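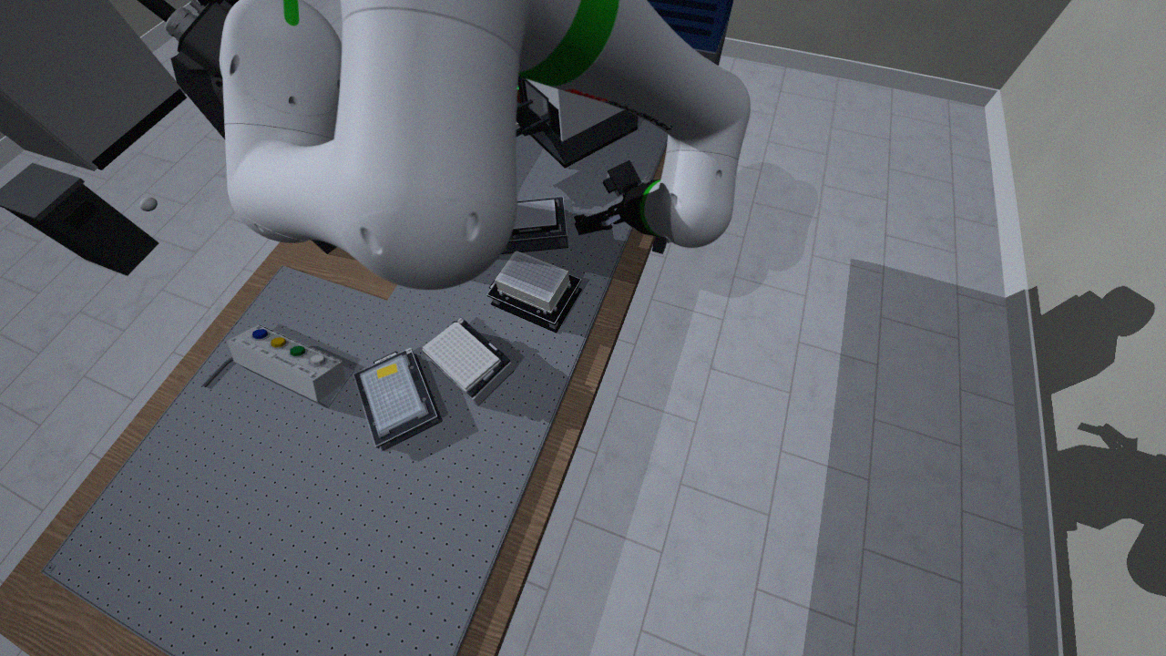 Chapter 6
Continuity and Integrity of Physical Evidence

Chapter outline
6.1 Terms used in this chapter
6.2 The exhibit record
6.3 Packaging and seals
6.4 Opening an exhibit in the laboratory
6.5 Subsamples and derived items
6.6 Storage and return
6.7 Gaps in the record

Learning objectives
After studying this chapter, the reader should be able to:
define continuity and integrity and state how they differ;
complete an exhibit record from collection through return;
select packaging for dry, damp, sharp, and volatile items;
describe the correct method of opening and resealing a package;
assign identifiers to subsamples;
assess the effect of a gap in the record on the weight of a result.

Key terms
continuity, contamination, derived item, exhibit, exhibit record, integrity, parent item, seal, transfer entry

Opening case: the Waniver warehouse burglary

In December a warehouse in Waniver was entered through a side window, and tools were taken from a locked cage. Officers collected 57 exhibits over two visits. They included window glass, a pry bar, a pair of knit gloves, and swabs from the cage door. The glass and the gloves became the main physical link to a suspect, whose jacket was seized later at an address on Wihongi Road.

The examiner, Ebony Nepia, received the gloves and the jacket at the Tromitz laboratory in separate deliveries. She recovered glass fragments from both and measured their refractive index. The fragments could not be distinguished from the control sample taken from the window. Her measurements were not disputed at trial. The questioning was instead directed at the exhibit record.

The record showed that the jacket had been signed out of the police property room in the morning and signed in at the laboratory in the late afternoon. No entry covered the interval. The officer who carried it, Taras Panasiuk, stated that he had stopped at the Drukolton substation to collect other exhibits, among them the control glass. He had placed all of the packages in one transport box. The outer seal on the jacket bag was intact on arrival, but the laboratory intake form had a blank space where the condition of the lower fold should have been described.

The court admitted the jacket. The examiner agreed under questioning that she could not exclude, from her own knowledge, that the bag had been in contact with a package containing broken glass from the same window. The result was reported to the jury with that limitation. Readers should keep this case in mind when working through Sections 6.3 and 6.7, where the transport of questioned and control material is treated in detail.

6.1 Terms used in this chapter

An exhibit is any physical item that has been given an identifier and entered in a case record. The term applies from the moment the identifier is assigned. An object that is photographed at a scene and left in place is not an exhibit, although the photograph may become one.

Continuity is the documented sequence of possession and location of an exhibit from collection to final disposal. It is sometimes called the chain of custody. The two terms are used interchangeably in most jurisdictions, and this book uses continuity except when quoting forms that use the other.

Integrity is the condition of an exhibit with respect to the properties under examination. An exhibit has integrity for a given test if those properties have not been changed by loss, addition, or decay in a way that would affect the result. Integrity is always stated in relation to a test. A shirt that was packaged damp and has grown mold may have lost its integrity for biological examination while keeping it for a comparison of cut edges.

Continuity and integrity are related but separate. An exhibit may have a complete record and still be contaminated, as when a sealed bag was dirty before use. An exhibit may have a defective record and be in perfect condition. In the second case the examiner may have no means of demonstrating the condition, and the practical effect on the evidence can be the same.

Contamination is the addition of material to an exhibit after the event under investigation. Material that was present before the event is background and is treated in Chapter 8.

6.2 The exhibit record

The exhibit record begins with the collection entry. The entry is made by the person who takes possession of the item and is written at the time of collection. It contains the following:

the exhibit identifier;
a description of the item sufficient to separate it from similar items in the same case;
the location from which it was taken;
the date and time;
the name and signature of the collector;
the type of packaging and the seal number.

The description should record what is seen and should avoid interpretation. "Red-brown stain on left cuff" is acceptable. "Blood on left cuff" is not, unless a test has been carried out and its result is recorded elsewhere in the file. The same rule applies to metals and stones, which are described by color: "yellow metal ring," "clear stone."

Each later change of possession is documented by a transfer entry. A transfer entry has two signatures, that of the person releasing the exhibit and that of the person receiving it. Placement in a locker, refrigerator, or property room is also a transfer and is entered as one, with the location in place of the second signature where no attendant is on duty. Transport is a period of possession by a named person. Stops made during transport are entered with the time of arrival and the time of departure.

Electronic systems replace the written signature with a login and a scanned label. The content of the entry is unchanged. The most frequent fault in electronic records is the group scan, in which a box is scanned at each stage and the exhibits inside it are not. A group scan shows where the box was. It gives no direct evidence that a particular exhibit was inside.
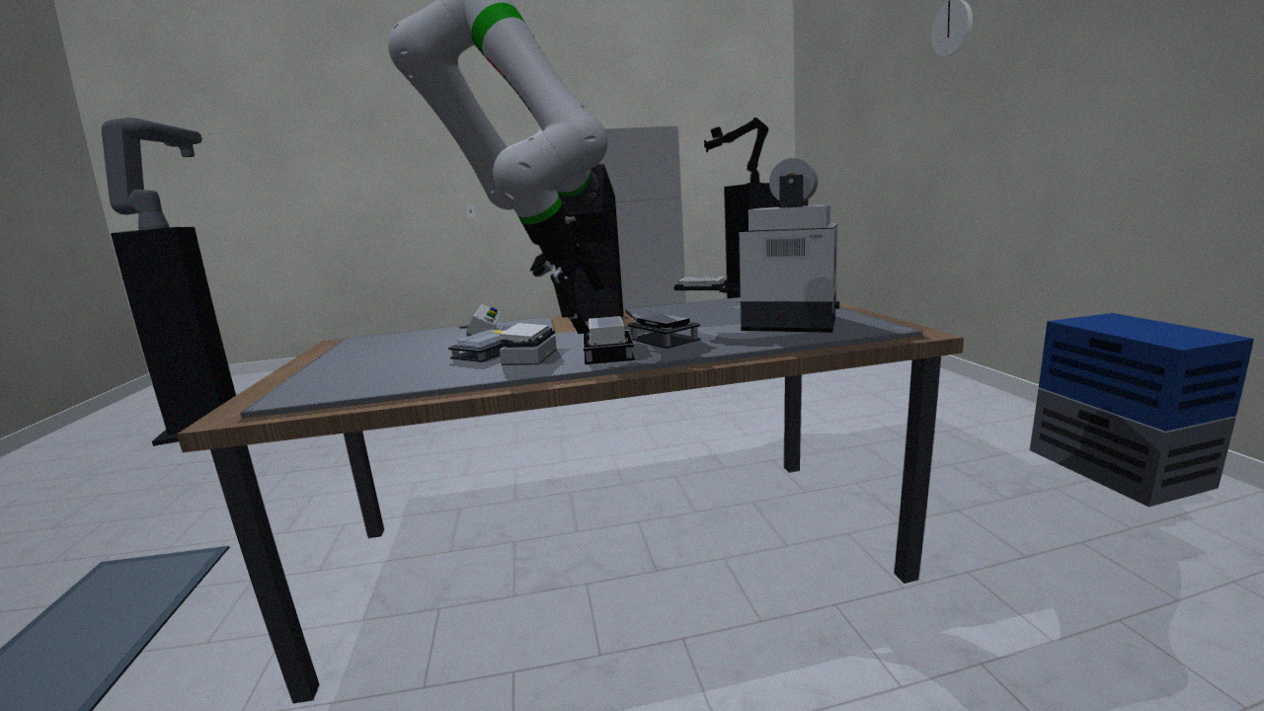

Figure 6.1 Rectangular table with a gray mat and exposed wooden border, rendered view.

Corrections are made with a single line through the error, followed by the correct text, initials, and the date. The original must remain legible. Correction fluid is never used. In electronic systems the original value is retained in an audit log, and the examiner should know how to obtain a copy of that log before giving testimony.

Worked example 6.1

An internal audit at a regional laboratory reviewed 1,475 transfer entries made over one quarter. The auditors found 23 entries in which the receiving signature was missing. Calculate the rate of defective entries and comment on its meaning.

Solution. The rate is 23 divided by 1,475, or 0.0156. Expressed as a percentage, this is almost 1.6 percent. The figure describes entries, and one exhibit normally has several. It therefore does not give the proportion of exhibits with a defective record. If the missing signatures all belong to different exhibits, the number of exhibits affected is 23. If several belong to the same exhibit, the number is smaller. The audit report should state both counts. The rate also says nothing about integrity, which must be assessed for each exhibit separately.

6.3 Packaging and seals

Packaging has three functions. It retains the item and any loose material on it, keeps outside material away, and shows whether it has been opened. The choice of package depends on the item and on the tests expected.

Dry clothing is folded with clean paper between the layers and placed in a paper bag. Damp clothing is dried in a clean cabinet before final packaging, and the paper on which it rested is retained as part of the exhibit. Sharp items are secured in a rigid box. Debris suspected of containing a volatile liquid is placed in an airtight can or a nylon bag tested for the purpose. Ordinary polyethylene bags are unsuitable for such debris, as the vapor passes through the film.

Glass requires particular care. Fragments penetrate paper bags at the folds and can escape through a gap too small to be noticed. Control glass is placed in a rigid container, and the container is sealed on all edges. Questioned clothing and control glass are collected by different persons where staffing allows and are transported separately in every case.

A seal is a closure that cannot be opened and replaced without leaving a visible sign. Tape alone does not meet this definition. The tape must cover the full length of the opening, and the collector signs across the tape so that the signature extends onto the package on both sides. Factory seams are inspected before use and taped if there is doubt. Staples are not a seal and may puncture gloves.

Review questions

1. Distinguish between continuity and integrity, and give one instance in which the first is complete and the second has been lost.
2. Rewrite the following description so that it contains no interpretation: "Gold watch with blood on strap, taken from victim's bedroom."
3. List the entries that were missing from the record of the jacket in the opening case. State who should have made each one.
4. A transport box was scanned on departure and on arrival. The exhibits inside were scanned on arrival only. Describe what the record establishes about the exhibits during transport.
5. Explain why a nylon bag is preferred to a polyethylene bag for fire debris.

Section 6.4 takes up the opening of sealed packages at the laboratory bench, including the position of the first cut and the treatment of existing seals.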